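I have been making soup for most of October and I'm not the least bit tired of it. It began with a bag of dried split peas at the back of the cupboard, and now I've got a notebook with sticky pages and strong feelings about barley. If you only ever open a tin, please stay with me for a few minutes, because soup from scratch is the kindest sort of cooking there is. You can be distracted, you can be late, you can wander off and water the plants, and it'll still feed you. 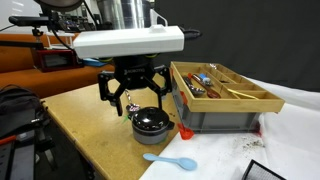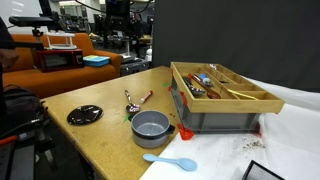
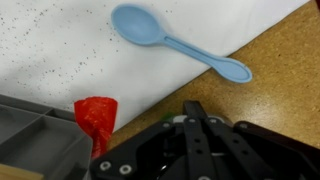 Do you need stock to make a good soup?

Water is fine for most of them, as long as you cook your onions slowly enough at the start. I was brought up to believe that a soup without stock was barely worth the washing up, and then I spent a winter in a flat in Meltitz with a freezer the size of a shoebox and nowhere to keep bones or peelings. I made every soup with tap water. The leek one was thin, I'll admit that, but the lentil and the pea and the roast squash were as good as anything I'd made before, and I've hardly bought a stock cube from then on.

The onions are where all the flavour comes from, and they want much longer than recipes say. You know the line, "soften the onions for five minutes". Five minutes! In five minutes my onions have only just noticed the pan is on. Give them a low heat, a good pinch of salt and a lid, and go and do something else. When you come back they should be slumped and sweet and a bit golden, and the kitchen will smell so good that people start turning up to ask what's for tea.

I learned this from Hildegard Ackermann, who lived upstairs in Meltitz and cooked with her front door open. Her pea soup had four things in it: onions, peas, a carrot and marjoram. I asked her for the recipe and she gave me a jar of dried marjoram and told me to use more than I thought was sensible. I still do. It's a lovely herb, softer than oregano and a bit flowery, and I don't understand why so few shops here bother with it.

**Split pea soup, more or less Hildegard's**

- 3 onions, chopped
- 1 large carrot, in small dice
- a mug and a half of green split peas, rinsed
- 80 g butter (yes, all of it)
- 2 heaped teaspoons dried marjoram
- salt, pepper, a splash of vinegar

Melt the butter and cook the onions with some salt until they're properly soft. Add the carrot and half the marjoram, stir it about for a minute, then tip in the peas and cover with water by a good hand's depth. Simmer with the lid half on until the peas fall apart. Mine take well over an hour and old ones take longer, so don't start this at seven if you want to eat at half past. Top up with water from the kettle when it gets stodgy. Stir in the rest of the marjoram at the end with plenty of pepper and the vinegar, and have a taste before you add any more salt.

About that vinegar! It's the thing I'd most like you to take away from this post. When a soup tastes flat, we all reach for the salt, and often what it wants is something sour. Cider vinegar in pea soup, lemon in lentil, a spoonful of pickle juice in anything with beetroot. Start with a teaspoon and taste again. It shouldn't taste of vinegar, it should just taste more like itself.

My other great discovery this autumn has been soto, or at least my own wobbly attempts at it. Yanti Ginting brought a huge pan of chicken soto to a lunch in Clarkon and I had three bowls and then drove home thinking about nothing else. Turmeric, ginger, garlic, lemongrass, a clear yellow broth, and then all the bits you add at the table: fried shallots, boiled egg, lime, celery leaves, a hot sambal. She pounds the paste by hand and fries it until the oil starts to separate, and she was very firm with me about not rushing that part. (So it's the onion lesson all over again, really.)

My first go was murky because I let the broth boil hard. The second was much clearer and I was so pleased that I took a flask of it round to Bayu Oei, who said it was nice and needed more lime. He was right. I now put a whole plate of lime wedges out and they always get used.

What I love about soto is all that business on top, and it's changed how I serve everything else. Plain tomato soup with fried shallots is a different meal. Leftover rice in the bottom of the bowl, toasted seeds, torn herbs, a boiled egg cut in half, cubes of stale bread fried in the oil from a jar of anchovies. I've got a little row of jars by the cooker for this now and it makes an ordinary lunch feel like an occasion.

A few things people have asked me since the last post. Yes, you can freeze pea soup, but it sets like plaster, so add water when you warm it up. Potatoes go grainy in the freezer and I'd leave them out until you reheat. Cream goes in at the end with the heat turned low. And to Cempaka Pangaribuan, who wrote to ask if red lentils need soaking: they don't, just rinse them until the water stops looking cloudy.

Next I want to try the avgolemono that Stelios Kalogeropoulos keeps going on about, with the egg and lemon whisked in right at the end. I'm nervous about scrambling it. If you've got a foolproof way, do leave it in the comments, and tell me what you're putting on top of yours while you're there!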